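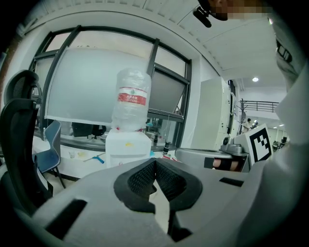
Hand-held gripper facing the water dispenser, office side.

Tutska Open Day Recordings
README, second attempt

Contents

What you have downloaded is 690 episodes collected with hand-held grippers during the Tutska open day in June, when we let the public into the office and put tools in their hands. The plan was to show visitors how we gather training data. Visitors were more interested in gathering it themselves, so we handed over the grippers and kept the recorders going.

The first README was two lines long and one of them was wrong. It gave the total as 1,100, which is what the recorders had on them before we threw anything out. If you cited that number, please fix it. Fergus Moncrieff wrote it on the train home and has been told.

How the day ran

Doors opened at 10 a.m. The robot arm was supposed to be the main attraction and had its own talk at 11, with slides. The arm did its part. The slides ran long, and by the halfway point most of the audience had drifted to the far end of the room, where two of us were letting people try the grippers. We moved the talk down there for the afternoon and dropped the slides. It went much better.

Each visitor got a short briefing (squeeze to close, let go to open, don't wave it around), one practice run that we did not save, and then as many tries as the line behind them would put up with. A staff member stood next to every visitor. Children were welcome and, as a group, were better at it than the adults, mainly because they didn't stop to explain their technique.

The office was left the way it usually is. We talked about clearing the desks and decided against it. If your policy only works in a clean room, you will find out quickly.

Tasks

cup_move: pick up a cup from one desk and put it down on another. By far the largest group.

tool_return: pick up a hand tool and put it in a tray. Start position changes every time, as whoever went last dropped it wherever they liked.

chair_nudge: push a chair a short way using the closed fingers. Added after lunch at a visitor's suggestion. We had doubts, and it is now the part people write to us about.

walkup: carry the gripper toward a piece of furniture or equipment and stop in front of it, no contact. Dull to do, useful for localization. 102 episodes.

free: anything else. Read the notes field before you train on these. Some of the notes are longer than the episodes.

What's in each episode

Video from the gripper camera, finger opening, pose track, task label and a notes field. Pose comes from the Hanrahan tracker, which behaved well all morning and lost its place now and then in the afternoon when the room filled up. Those stretches carry a pose_ok flag set to false. We did not try to patch them.

Faces are pixelated in all released video. The blurring was done by Femance's tool and then checked by eye, one clip at a time, by people who will not be volunteering for that again. If you find one we missed, send the episode number and we'll pull the clip.

What was removed

Practice runs that got saved by accident. Episodes where the visitor changed their mind about consent, which they could do at the desk or by mail afterward. Episodes where the gripper was put down and left recording, including a very long and peaceful one. Anything with a readable screen in it.

Known problems

Bystanders turn up in a lot of clips. It was an open day.

Task labels were typed by hand on a tablet. "cup_mvoe" has been corrected. Others may be waiting for you.

Skill varies enormously. We have not scored it and don't plan to, as several of the visitors were our in-laws.

Window light changes over the day and the blinds were moved more than once by different people with strong views.

The Zulent loader reads everything except the notes field, where it gives up at the first apostrophe. Use the plain text export for now.

Suggested use

Pretraining, or testing how your method copes with people who have held the tool for under five minutes. Please don't use it as a benchmark. We already had one group report a result on free, and we still can't work out what they measured.

Contact

Open an issue. Fergus reads them all and answers the polite ones first.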